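Cleaning scuffs off a light blue plastic kid's chair, and what to do with the cushions

Posted by Sunita Crenshaw in Home & Cleaning
5/28/26

I have a small plastic child's chair, light blue, the kind with a wide rounded back and a few short slats under it. It has been in the living room for years and the back has picked up smudges and light scuff marks. Dish soap and a sponge took off a little of it. I want to pass the chair on to my sister in September when her son is big enough to sit in it, so I would like it to look decent.

Second part. My daughter used it with two little cushions piled on the seat, a mint-turquoise one with the raised dot plush on top and a salmon pink one under it. I am giving those away too. I don't have the care instructions for either one and I don't know if the dots will go flat in the dryer. The floor is polished tile, so I am also wondering if the chair needs something on the feet.

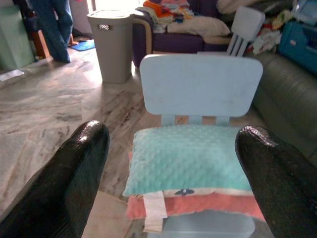
Keith Bolger
Baking soda. Mix it with a bit of water until you get a paste, put it on a soft damp cloth and rub in small circles. Don't use the green side of a sponge on that kind of plastic. It takes the shine off and then the dull patch shows more than the scuff did. Light blue is bad for this.

If there is anything left after the paste, try a melamine sponge, but go easy and test it on the underside of the seat first. Those are abrasive even though they feel soft. I did a whole set of chairs for our church nursery and the only one I ruined was the first one, where I pressed too hard.

Rinse well and dry with a towel or you get a white film in the corners around the slats.

Hye-jin Kong
Keith covered the chair so I will do the cushions.

Dotted plush washes fine in cold water on gentle. Turn the cover inside out if it comes off. If it doesn't, put the whole cushion in a pillowcase and tie it shut. Wash the pink one separately the first time. Pinks can bleed, and mint will show it.

No fabric softener. It coats the fibers and they stick together. No high heat either - that is what flattens the dots and makes the ends feel crunchy, and you can't fix it after. I use air only with 2 clean tennis balls in the dryer, then leave the cushions on a rack overnight. The middle takes longer than you think, so squeeze it before you put anything in a bag. I packed one damp once and had to throw it out.

For the feet, look at the bottoms first. If they have rubber tips and those are all there, leave them alone. If they are bare plastic, stick-on felt pads work on tile but they collect grit, so check them now and then. Grit is what scratches a polished floor.

One more thing, two cushions on a seat that small can slide when a kid leans back. I would send just one with the chair, or sew a couple of ties on so it can be fastened to the slats.

Teodor Halvorsen
just hose it off outside and leave it in the sun for a day, worked on ours

Sunita Crenshaw
Thanks all. The paste got most of it and I will try the melamine sponge on the underside this weekend. Teodor, we are on the third floor so no hose. Hye-jin, the covers don't come off so I will do the pillowcase. I like the idea of ties, I have some cotton tape left over from curtains that should work.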